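Laitinen Forum > Data Collection > Bimanual and Single Arm

Thread: Cream tray on white table, how much variation before the demos are useful?

tudura_bench
Posted Saturday, February 10, 2024

Setup: one arm, parallel-type adaptive gripper, head view as the main observation plus joint state. The task is to pick up a serving tray by a handle, move it across the table and set it down level. I have 240 teleoperated episodes so far, all on the same white tabletop with the same cream tray. Policy is a plain behavior cloning baseline with action chunks, nothing exotic.

Failure mode: the approach in x is fine. The approach in z is not. The gripper either stops high and closes on air or it comes down onto the rim. On a darker tray I borrowed from the other bench, with only 13 episodes of fine-tuning, the z error mostly went away. So I suspect the encoder can't separate the rim from the table and is relying on joint state for height.

Two questions. Do I collect more on the same tray, or spend the time on other trays and surfaces? And does anybody start episodes from a pose other than home? 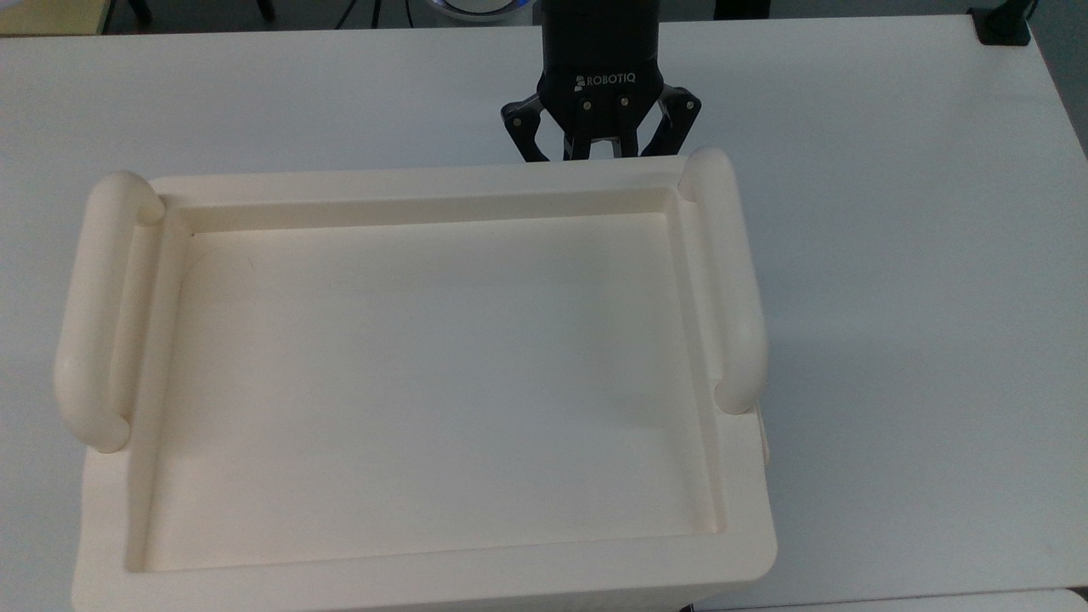 Episode starts are the part I'm least sure of. At the moment I jog the arm to a start pose by hand, check the view, then hit record. Most of them look much like the one I attached: the tray lengthwise across the view, fingers open just above the far rim, the well of the tray empty. The operator then goes sideways to one of the two handles. It means every trajectory has the same first second, and I wonder if the model has simply memorized it.

kerekes_v
Reply 1

You have two problems and you're treating them as one. Low contrast is a perception problem. Identical starts are a coverage problem. More episodes of the same kind fix neither.

I would deal with coverage first because it costs nothing. Sample the start pose from a box above the table, let the controller go there, and have the operator take over from wherever it ends up. Reject only if it's in collision or at a joint limit. Don't let the operator tidy the pose before recording. We did that on the Vivetti cell in November and the first batch was worthless. The operators were correcting toward a pose they liked and the correction wasn't in the data.

Viktória

pelletjack
Reply 2

Disagree on the order. If the encoder can't see the rim, random starts just give it more poses from which it can't see the rim. Look at your attached view with the color taken out. Handle, rim and table are all close to the same value. The only usable cues are the thin shadow lines along the top and left inside walls of the well and the highlights on the handles. Those move as soon as the light moves. I'd change the lighting between blocks and log it, then look at starts.

Also, what is your crop? If you're resizing the whole view down to a small square, those shadow lines may be gone before the first layer.

tudura_bench
Reply 3

Crop is the full view resized, no center crop. You're right that I never looked at what survives. Dumped a few of the resized inputs just now. The handles are still readable. The step around the inside of the well is gone in most of them.

Lighting has been the same overhead panels for all 240.

kerekes_v
Reply 4

Then feed it a larger input before you touch anything on the bench. That's a config change and one training run.

I still don't agree with pelletjack on the light. If you vary lighting and start pose in separate blocks, the model will happily tie one to the other. Vary them in the same block or don't bother.

stijn.kuipers
Reply 5

Coming at this from the labeling side. I went through a similar set for Arance and the largest source of damage was inconsistent handle choice. The tray has a loop at each end and they mirror each other. If one operator always goes left and another takes whichever is closer, a cloning policy trained with a mean-squared loss will average the two and come down in the middle, over the rim. To me that sounds a lot like your "comes down onto the rim" cases.

Check this before you spend money on trays. Plot the xy of the first gripper close for every episode and color it by operator. If you see two clusters from the same start pose, you have a multimodal target and a loss that can't represent it.

Options as I see them:
- fix the handle by rule (for example, always the right one) and relabel or drop the rest
- add a goal input that says which handle
- switch to a policy head that can hold more than one mode

The first is the cheapest. It also makes the policy useless if the right handle is blocked.

pelletjack
Reply 6

That would produce an xy error though, and OP says x is fine.

stijn.kuipers
Reply 7

OP says the approach in x is fine. I'd like to know how that was measured. If it was averaged over successes and failures it tells you very little.

tudura_bench
Reply 8

Fair. It was measured on episodes where the fingers closed within tolerance of a handle, so it's conditioned on having gone to a handle in the first place. I'd counted the rim contacts as z errors without looking at x at all.

Made the plot. Two operators, two clusters each, and the split is uneven. One operator goes left far more often. There's also a small group of 9 closes between the clusters, which are aborted grasps that should never have passed the filter.

kerekes_v
Reply 9

Drop the 9. An aborted grasp can stay in the set if the recovery is recorded and labeled, but if the episode ends there it teaches the model to stop there.

On handle choice I'd go for the goal input. One extra bit, and you can set it from the existing close positions without anybody redoing the work. Fixing it by rule throws out a large part of what you already paid for.

pelletjack
Reply 10

The goal bit is OK for training but then something has to set it at run time. For a tray on a bare table either value works. Once there are other objects you need a planner or a person picking.

I'd also record the tray rotated. Right now the long axis runs the same way in every start you've described. Left and right mean something only as long as that holds. Turn it 90 degrees and your bit is undefined.

kerekes_v
Reply 11

Define it in the tray's own coordinates, then.

pelletjack
Reply 12

The two ends look nearly the same. There's a small protrusion below the right-hand loop in OP's view, and I wouldn't bet on a network finding it at that resolution. Near and far relative to the arm base would hold up better.

stijn.kuipers
Reply 13

Near/far has its own tie when the tray sits square across, which is the pose OP has most of. Pass a target point instead. Two numbers, projected into the head view, set from the close position in training and from a click or a detector at run time. It survives rotation and it carries over to other trays.

Whatever you choose, write it into the episode metadata at collection time. Going back from close positions is workable for 240 episodes and miserable for a larger set.

tudura_bench
Reply 14

Going with the target point. Plan for next week, in this order:

1. Remove the 9 aborted closes, retrain at the larger input, no other change.
2. Add the target point from existing close positions, retrain.
3. New block with sampled starts and sampled tray rotation, lighting changed within the block and logged.

Same held-out set for the first two so the numbers can be compared. I'll hold off on the darker trays until step 2 is done. Given the handle issue I no longer trust my conclusion from those 13 episodes - they were all one operator.

pelletjack
Reply 15

Make sure the held-out set has both operators in it. And keep the old input size as a second run in step 2. If the target point alone fixes the rim contacts, I was wrong about the shadows and I'd like to see it in a table.

tudura_bench
Reply 16

Will do. It adds one run. Results go in this thread.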